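Lids and Containers in a Shared Study Room: A Small Storage Project

Course project report, May 20, 2023

1. Why we chose this topic

Our group of four students uses a small room on the ground floor of the Acheampong building. It was given to us in November, and by the end of winter it was full of plastic containers. People kept cables, markers, tea bags and spare screws in them. Many containers had no lid, and many lids had no container. When somebody needed a box, they usually took the first one, saw that the lid did not fit, and left both parts on the nearest chair.

We wanted to study a simple question: can a room like this stay in order if every container has one lid and one fixed place? The supervisor accepted the topic under the condition that we spend no more than 40 dollars. In the end we spent 32, mostly on labels and on one set of new containers.

2. Collecting and sorting

First we put everything on the floor. The tiles in our room are light and smooth, so small parts are easy to see on them, and we could push the boxes without lifting. We emptied the containers, washed them in the kitchen of the building, and left them to dry until the next morning.

Then we tried the lids. We did not look at color in this step – only at shape and closing. A lid passed if it went on with two hands and did not jump off when the container was tilted. Lids that were bent or had a broken edge went to recycling.

We made three groups: complete pairs, containers without a lid, and lids without a container. The last group was bigger than we expected. For two weeks we left it near the door with a note, so that students from the other rooms could look for their own parts. Some lids were taken, and the rest we gave away.

3. Types of containers

The containers we kept came from different sources. The older ones are from a brand called Fudlow and they have flat lids. These lids are easy to write on, but the boxes slide when they are stacked. The second type is Vollar, which is deeper and was used for cables. The new set is from Rurkent.

We also kept several containers with no name on them. In daily use we found that the surface of the lid matters more than we thought at the beginning. A flat lid becomes a small table, and people put cups and paper on it. With a ribbed lid they do this less often, and the fingers hold it better when the hands are a little wet. A disadvantage is that a label does not stick well on the ribs, so on such containers we put the label on the side. The white ribbed lid on the container with the teal-blue rim belongs to this kind.
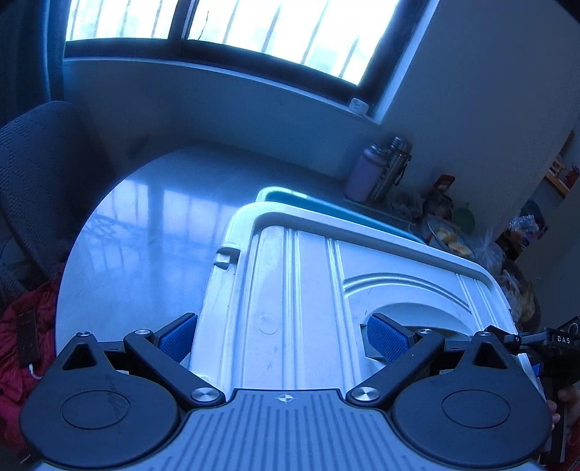
4. Rules for the room

We wrote a short list and put it on the inside of the cupboard door:

Close the container before you put it back.
Stack up to 6 containers, and keep the deepest at the bottom.
If a lid breaks, tell the group and do not take a lid from another box.
Keep the windowsill and the chairs free of open containers.

The third rule was discussed for a long time. One of us thought it was too strict, but it was exactly the borrowing of lids that made the problem in the first year of the room.

5. Results and what we would change

After one month we checked all the pairs again. Most of them were still complete. The cable containers were the weakest part – they are opened many times in a day, and people leave them open while they work. We think a container without any lid would be better for this use, maybe a low tray.

The labels were also not perfect. Paper labels became dirty quickly, and we replaced them with plastic ones in the third week. If we did the project again, we would buy plastic labels from the start and measure the cupboard before ordering. Our new set is a little too wide for the lower shelf, so it stands on top of the cupboard for now.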